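4.2 What the fruit task does and does not show

Claims that robots are ready for the kitchen usually rest on tasks like the one in Figure 3. A banana has to end up in a bowl. The table is white and nearly bare, the light is even, and there is nothing to knock over. We ran the task 121 times on the Lonum bench in August, and we think the results deserve less cheer than they have had.

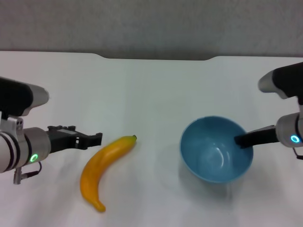
Figure 3. Banana and bowl, with one arm on each side of the table.

Mabli James objected to this reading when we shared a draft, arguing that easy tasks are where every useful machine began, and that a household would forgive a slow helper long before it forgave a careless one. We accept the second point. The first would persuade us more if the tasks had grown harder over the years, and in our survey of 23 published systems only four went on to a table that somebody had been eating at.

Clearing up after a meal means sticky plates, a fork under a napkin, and a child who wants the cup back. Our bench has none of that.
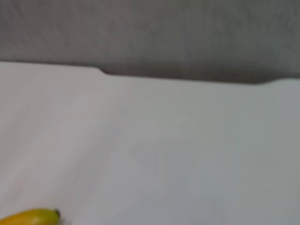 Even so, 13 runs had to be stopped by hand. Kheri Mugo, who logged them, put most down to a grasp begun too far along the fruit. A person corrects that kind of slip without noticing. Until a system can do the same in a room it was not set up for, we would call it a good bench tool and leave the word "household" out of the title.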